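Wie ein Greifer weiß, wo er ist

Für Leserinnen und Leser ab 10 Jahren. Text: Ilham Teoh

Wenn du eine Tasse nimmst, musst du nicht überlegen, wo deine Hand ist. Dein Gehirn bekommt Meldungen aus Muskeln, Gelenken und Augen und rechnet daraus ständig die Lage der Hand aus. Ein Programm, das einen Greifer steuert, braucht diese Angabe auch. Sie heißt Pose.

Eine Pose besteht aus zwei Teilen. Der erste Teil ist die Position: wie weit nach rechts, wie weit nach vorn, wie weit nach oben. Der zweite Teil ist die Drehung: gekippt, geneigt, verdreht. Jeder Teil besteht aus drei Zahlen, zusammen sind es sechs.

Eine Kamera liefert aber keine Posen. Sie liefert Bildpunkte, also Helligkeiten und Farben. Das Programm muss die sechs Zahlen daraus berechnen. Leichter geht das mit Markern. Ein Marker ist ein quadratisches Muster aus schwarzen und weißen Feldern. Größe und Muster sind dem Programm vorher bekannt.

Die Berechnung läuft in Schritten ab. Zuerst sucht das Programm nach dunklen Vierecken auf hellem Grund. Dann liest es das Muster im Inneren und vergleicht es mit einer Liste. Steht das Muster dort, kennt das Programm die Nummer des Markers, zum Beispiel 17. Zuletzt misst es, wo die vier Ecken im Bild liegen. Ein Marker, der weit weg ist, erscheint klein. Einer, der schräg steht, sieht verzerrt aus. Aus beidem zusammen folgt die Pose.

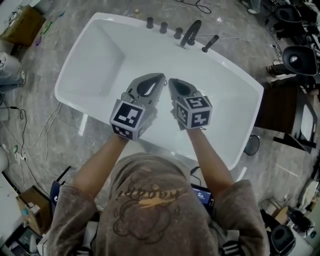

Ein einzelner Marker auf einer flachen Platte hat einen Nachteil: Dreht man ihn weg, ist er für die Kamera verschwunden. Bei einem Würfel trägt mehr als eine Seite ein Muster. Dreht sich eine Seite weg, kommt oft eine andere ins Bild. Das Programm weiß, wie die Seiten zueinander liegen, und kann die Pose weiter berechnen.

Glänzende Flächen machen Schwierigkeiten. In einer Badewanne kann sich eine Lampe spiegeln, und ein heller Fleck kann eine Ecke des Markers überdecken. Das Programm findet dann kein vollständiges Viereck und meldet für dieses Bild keine Pose. Fehlen nur wenige Bilder, schätzt es die Zwischenwerte aus den Posen davor und danach. Das nennt man Interpolation.

Slamet Hartono schreibt bei Hunenero solche Programme. Eine seiner Testaufnahmen besteht aus 2482 Bildern. In 14 davon fand das Programm keinen Marker. "Eine Lücke ist mir lieber als eine falsche Zahl", sagt er. "Die Lücke sehe ich in der Tabelle sofort."

Zum Ausprobieren: Zeichne auf kariertes Papier ein Quadrat mit dickem schwarzem Rand und fülle innen einige Felder aus. Lege das Blatt auf den Tisch und betrachte es von oben, dann schräg von der Seite. Zeichne beide Male den Umriss ab, den du siehst - von oben ein Quadrat, von der Seite ein anderes Viereck. Halte danach den Daumen über eine Ecke. Du kannst sie dir dazudenken. Ein einfaches Suchprogramm kann das nicht.

Wörter aus diesem Text
Pose: Position und Drehung zusammen
Marker: Muster, dessen Form und Größe dem Programm bekannt sind
Interpolation: Berechnen fehlender Werte aus ihren Nachbarn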